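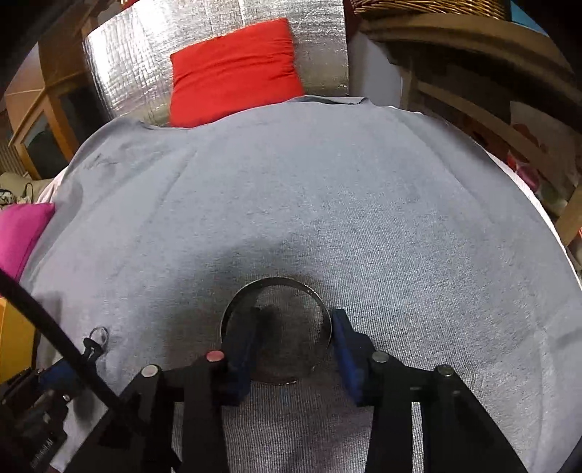

Unit 3: Knit Cloth, Metal Rings, and How to Handle Them Together

Course notes, Soft Furnishings and Fittings, Virberg evening program
Prepared by Gadisa Worku

Search the site Search Clear

Read these notes before the November session. Bring a piece of knit cloth at least as wide as your forearm is long, and one plain metal ring, open in the middle. Curtain rings are fine. So are the larger rings sold for hanging baskets or macrame, as long as they are a single closed band with no hook or eyelet attached.

1. What we mean by knit

A woven cloth has two sets of threads crossing at right angles. A knit is made of loops. Pull a woven cotton sheet along its length and very little happens. Pull a knit and the loops open, and the cloth narrows somewhere else to make up for it.

In a fine knit the loops line up in columns called wales. From a normal distance they look like faint ribbing, as on the light gray cloth at the top of this handout. The wales tell you the lengthwise direction of the piece. Find them before you cut, fold, or mark anything. If you can't see them, tilt the cloth toward a window or run a fingernail sideways across it.

Soft creases in a knit are not the same as pressed folds. A soft crease usually relaxes if the cloth is spread out and left alone. A pressed fold may need steam. Do not iron a knit by pushing the iron along it. Lift the iron and set it down again.

2. Spreading the cloth

Work on a broad surface with nothing sharp at the edges.

Lay the cloth down with the wales running away from you. Smooth from the middle outward with flat hands. Do not tug at the corners. A corner pulled on a knit will stay longer than the others for a while, and your measurements will be off by the time you have written them down.

Some creases will remain. Leave them unless they run under the spot where the ring will go. Students lose a lot of time here trying to get a perfectly flat surface, and the exercise doesn't call for one.

3. Placing the ring

Set the ring down flat. Don't slide it into position. A ring with a rough join can catch a loop and pull it, and a pulled loop in a fine knit shows from across a room. If the ring has to move, lift it clear of the cloth and put it down again.

Check the join first by running the ring through a folded tissue. If the tissue snags, file the spot or choose another ring. Furnby rings from the supply cupboard have already been checked. The mixed box marked Cifuentes has not.

Once the ring is down, look at the cloth inside it. The wales should run straight through from one side to the other. If they bend near the rim, the cloth is under tension somewhere and needs to be smoothed again.

4. Looking at a plain metal band

Metal finishes are hard to judge on their own and easier to judge against cloth. Gray is a good choice of background because it does not throw much color onto the metal. On white cloth a dull silver ring can look darker than it is, and on black it can look almost chromed.

A narrow polished band rarely looks the same all the way around. The part of the rim that catches the light shows a bright line, and the part turned away goes dark. People sometimes read the dark part as tarnish. Before you reject a ring, give it half a turn. If the dark part stays where it was, it is shadow. If it travels with the ring, it is on the metal.

The same goes for the cloth. A dark patch on gray knit may be a stain or may be only shade from something overhead. Move whatever is above it, or move yourself, and look again before reaching for the cleaning fluid. Cledwyn Probert, who taught this unit before me, once washed 257 napkins at the Jiremmont guesthouse for a stain that was the shadow of a light fitting. He told every class about it.

5. Picking the ring up again

A thin ring lying flat on a soft surface is awkward to lift. There is no gap under it, and if you press down at the rim the cloth sinks and the ring goes with it. There are 2 holds worth practicing:

Outside hold. One finger on each side of the band, squeezed gently inward. Works for small rings.

Rim hold. One finger inside the ring and one outside, pinching the band itself. Works for any size, and is better for wide rings that would stretch your hand.

In both, keep the fingertips just above the cloth. If you pinch a bit of knit along with the metal, you will lift a little tent of fabric and leave a mark. Let go, smooth, and start over.

Practice each hold until you can lift the ring without moving the cloth. It takes most people roughly 4 tries — fewer with a heavier ring.

6. For your notebook

Write down the direction of the wales, the type of ring, and which hold you used. Add a pencil sketch of the ring on the cloth with the light side and the dark side marked. Use an arrow to show where the light came from.

Leave a blank page after the sketch. We will use it in Unit 4, when the ring gets sewn on with a buttonhole stitch and you will need room for the thread samples.

Shares 3 Comments 2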